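Subject: Re: [halls-and-tables] Centerpieces for the Waltmont supper, vases and stems
From: Līga Ozoliņš
Date: Sun 27 May

Hi all,

Sorry, typing fast, have to leave for work in a bit. Answering Edgars below and then a few notes for whoever is doing flowers.

Edgars Avotiņš wrote:

> Līga, before I say yes to the Tichý quote can you tell me where we
> are with the tables. I have 16 tables on the floor plan, the long
> ones by the windows, plus the cake table which does not need
> anything tall. Are we really going with fake flowers? My sister did
> fresh for hers in February and it looked great but she was up half
> the night cutting stems. Also what are we doing for vases, I
> remember a box of odd ones from last time and I don't know if
> anybody kept it. And please nothing so tall that people can't see
> each other over it. Last year I talked to a fern all evening.
>
> Edgars

Yes, fakes. Decided. Fresh for 16 tables came out way over what we have, and the hall doesn't let us in until the afternoon, so no time to arrange anything on site. Fakes can be done the week before and carried over in boxes.

The box was kept! It's at my place, under the stairs. Mixed glass, no two the same really. I washed them all Thursday, vinegar and warm water, and the cloudy ones came up better than I expected. A couple have chips on the foot, I put those to one side, they can go on the cake table with the chip to the wall.

I'd rather mix them than buy matching ones. Looked at the Hurnora plain cylinders and they're fine, just a bit office lobby. The old pressed glass has all those patterns in it, diamonds and arches and so on, and it hides the stems a bit. With fake flowers the stems are always the worst part. Plain clear glass you see every bit of plastic. Green glass is even better for that, so if you have any green at home please lend it.
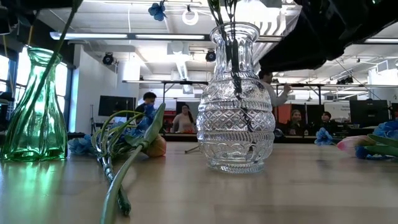
VASES AND STEMS

Clear patterned one and a green one, stems going in. More of the flowers were lying on the table between them, blues and a peachy orange tulip. I like the orange with the green glass a lot. The blue I'm less sure of, pale and dark blue together might be enough for one vase without anything else. Opinions welcome but quick ones.

What I've worked out so far:

Narrow necks are easier. The stems stay where you put them. The wide ones need something in the bottom or everything flops to one side and you get a bald patch. I tried glass pebbles, too heavy to carry. Crumpled clear wrap works ok in the patterned ones, shows in the plain ones.

Bend the stems BEFORE they go in. There's wire in the ones from Gurnier and it holds a curve nicely. Straight out of the bag they look like a broom.

Don't cut anything yet. I know they're long. Edgars is right about height, but fold the end back on itself first and see. If it has to be cut use proper wire cutters, not kitchen scissors (mine are now ruined, thanks). Once it's short it's short.

Pull the leaves open. They come squashed flat and nobody bothers and then it looks cheap. Same with the tulip heads, give them a squeeze and turn the petals out a little.

One tulip per vase is plenty, or three in a big one. Two looks like eyes.

No water. Somebody asked. Some of the stems have paper on them and it'll run.

MONEY

Gurnier did the stems at a better price if we took 100, so we took 100. They said more could be had but I think we're fine, the bundles are fuller than they look online. Please don't order extra without telling me, last time we ended up with ribbon for the next ten years.

Edgars, the Tichý quote is tablecloths only, it doesn't touch any of this. Say yes to it. White please, not the cream, the cream went yellow under the hall lights.

STILL NEED

7 more vases. Any shape, glass, not taller than your forearm. Label on the bottom with masking tape and your name so it gets back to you.

Boxes with dividers, wine boxes are perfect.

Two people for an evening to put it all together at mine. Takes about 3 hours if we don't talk, so call it five. I'll make soup.

Someone with a car that isn't mine to bring them over to Waltmont. Mine has the chairs in it.

Old newspaper for wrapping. Not the glossy kind, it slides.

If you're dropping off vases just leave them in the porch, to the left of the door, NOT on the step, the dog comes out fast. I'm home most evenings after six.

Ok running. Will write agian when I've got the seating from Edgars.

Līga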